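I gave up cooking lunch in June, and I blame the night shift. When you get home at 7 a.m. and sleep till two, what do you even call the next meal? My neighbor Hanna Zinchenko calls it "whatever's open," and she's been a nurse long enough to know.

So I started snacking. Crackers over the sink, pretzels in the car, a fistful of something salty at the bus stop on Conley Street (in the rain, usually!).
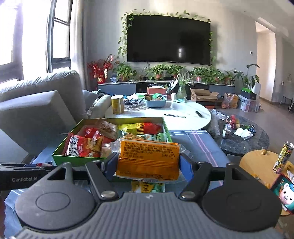
*Decisions, decisions: a green box full of snacks.*

My buddy Lewis Cruickshank thinks grazing like this is a crime. He sits down to a hot plate at noon every day of his life, napkin and all, and he once drove 55 miles home to do it. I tried his way for a week. I fell asleep in the soup on Wednesday.

What did help was a bedtime. Dull, I know! But once I slept at the same hour every day I got hungry at the same hour too, and I quit spending $60 a month at the vending machine by the elevators. 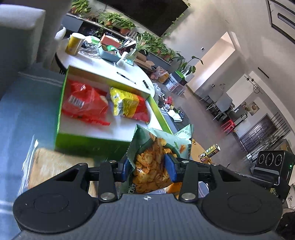 *Golden, curly and already open.*

I still keep a drawer, though. Hanna raids it for the sour stuff and leaves me the peanuts, and we've been arguing about that since Christmas.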